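Plemer opens clothing repair and reuse room in Dristell

Residents urged to hold on to stained and worn garments until they have had them looked at

DRISTELL, July 2019: Clothing reuse organisation Plemer has opened a public sorting and repair room in Dristell, where residents can bring in garments they would otherwise put in the bin.

The room takes everyday clothing in cotton, linen, wool and most blends. Items are checked, treated for stains where possible, mended if the repair is a small one, and then either handed back to the owner or hung for sale at the Plemer shop next door. Clothing that can't be worn again is cut down for cleaning cloths.

Plemer ran a trial of the service from January out of the back of its Limia store. During the trial it received 1,269 garments. Of the pieces that came in with a visible mark, 63 per cent were clean enough to wear or sell after one treatment and a normal wash.

Program manager Shaimaa Bensaid said the trial had changed the way the organisation set up its work.

"We expected to spend most of our time on zippers and hems," Bensaid said. "What came through the door was white clothing with a mark on it. School shorts, work shirts, pillowcases. People had washed it once on hot, the mark had stayed, and they had given up on it."

She said hot water and a hot dryer were the two most common causes of a stain becoming permanent, particularly with blood, berry juice and tomato sauce.

"Cold water first, and keep it out of the dryer until the mark has gone. If we could get that one message out to every laundry in Dristell we would be pleased."

The new room has been set up around plain pale tables, with garments laid flat for checking before any treatment starts. Staff look at the waistband, seams, cuffs and underarms, and write each fault on a paper tag. The tag stays with the garment through treatment and drying, and comes off when the item goes on a hanger.

Garments with perished elastic are put aside for the mending bench. Replacing the elastic in a pair of shorts or pyjama pants costs the owner $4, and most are ready the following week. Buttons are sewn on at no charge. Zipper replacements are quoted individually.

Textile technician Szu-yu Lu, who joined Plemer from the Chou dry cleaning business, will run the treatment side of the room. Lu said staff would be upfront with people about what could be saved.

"Some dyes won't shift, and red dye that has run in the wash is one of the harder ones," Lu said. "On white cotton we have a few things we can try. On a coloured garment we have fewer, and we'll say so before we take your money."

Stain treatment costs $3 an item. There is no charge if the garment is donated to the shop.

Plemer is also asking for clothes hangers in usable condition. The Limia store ran short several times during the trial, and wire, plastic and timber hangers will all be accepted at the Dristell counter. Bent wire hangers can be straightened and should be brought in with the rest.
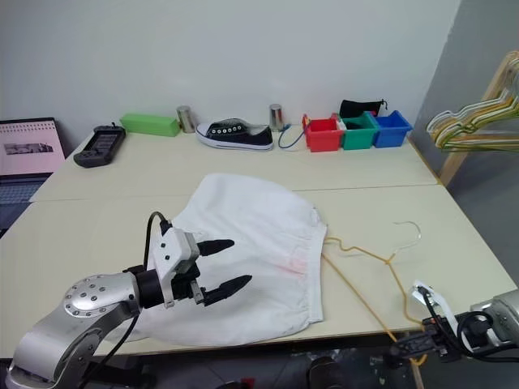
Should a stained garment be washed before it is dropped off?

It is better left unwashed if the mark is fresh. Blot it with a clean cloth, rinse it in cold water, let it air dry and bring it in with a note saying what caused the mark. Older stains that have already been through the wash can come in as they are.

The room will accept up to 29 items per household per visit. Larger quantities, such as clothing from a deceased estate or a sports club's old uniforms, can be brought in by arrangement. Plemer does not take underwear, wetsuits, footwear or anything damp or mouldy.

A home stain sheet listing cold soak times for common marks is available free at the counter. Plemer will also run evening classes in basic garment care, covering hand washing, elastic replacement and folding for storage. Classes run for 90 minutes and cost $12, with materials supplied. Participants are asked to bring one garment of their own to work on.

Repaired items can be collected during shop hours. Garments not picked up within two months will be sold through the store, and owners will be phoned before that happens.

Media contact: Shaimaa Bensaid, Program Manager, Plemer. Interviews with Szu-yu Lu and visits to the Dristell room can be arranged through the shop counter.

ENDS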